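Pallstead Corner Shelf, dark gray metal
Item 246 – sold by Queiroz Home Goods, Sesville

Overview

The Pallstead is a small corner shelf for the kitchen sink or the shower. It has the form of a quarter circle, so it goes into the corner of two walls and leaves the rest of the wall free. The flat part is open with long curved slots, and the water from a wet sponge or a bottle can go down through them.

We sell this shelf in our store since November, first only in white. Many customers asked for a darker color which does not show the water marks so much, and now we have the dark gray with the same shape and the same price.

Details

Color: dark gray, matte
Material: metal with painted finish
Shape: quarter circle with four curved slots
Length of each straight side: 219 mm
Maximum load: 2000 g, spread over the shelf
In the box: one shelf, two adhesive plates, one alcohol wipe, instruction sheet in English and Spanish
Sponge and sponge holder are not included.

Where you can put it

The adhesive plates hold on glazed tile, glass, and smooth painted metal. We do not recommend them for wallpaper, for rough stone, or for a wall that was painted in the last month. If your wall is not suitable, the shelf can also stand on the counter in the corner behind the faucet. Several of our customers use it like this, with the dish soap and the sponge together on it.

Please measure your corner before ordering. The shelf is made for a corner of 90 degrees. In older houses the corner is sometimes more open, and then a small gap stays on one side. For most people it is no problem, but the adhesive plate needs full contact with the wall.

Mounting

1. Clean the wall with the wipe and let it dry completely.
2. Hold the shelf in the corner and mark the height with a pencil.
3. Press each adhesive plate on the wall for one minute.
4. Wait 24 hours, then hang the shelf. Do not put anything on it before.

Cleaning

Warm water and a soft cloth are enough. The rough side of a sponge can scratch the paint, and steel wool will damage it for sure. Soap that dries inside the slots comes out easily with an old toothbrush. Please do not use products with chlorine.

Questions from customers

Can I use two shelves, one over the other?
Yes. Leave roughly 92 mm more than the height of your tallest bottle, so you can take it out without touching the upper shelf.

Does the Stirham sponge holder fit on it?
It stands well on the flat part. It does not clip to the rim – for this you need the Stirham model with hook, which we order on request.

Can I return it after mounting?
The shelf yes, if the paint is without scratches. The adhesive plates no.

For bigger orders (rental apartments, hotels) please write to Wilson Henao. For spare adhesive plates ask Jhonatan Sotelo at the store counter.

Photos 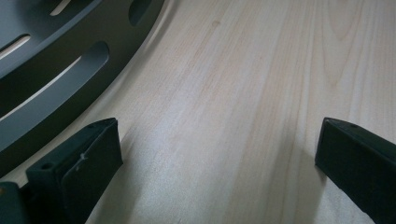
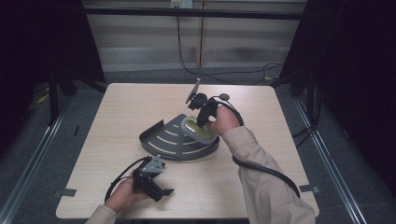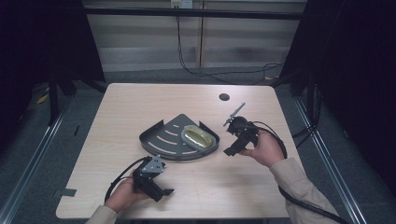
The dark gray corner shelf with its curved slots, on a light wooden surface.

Page updated Mar 5, 2019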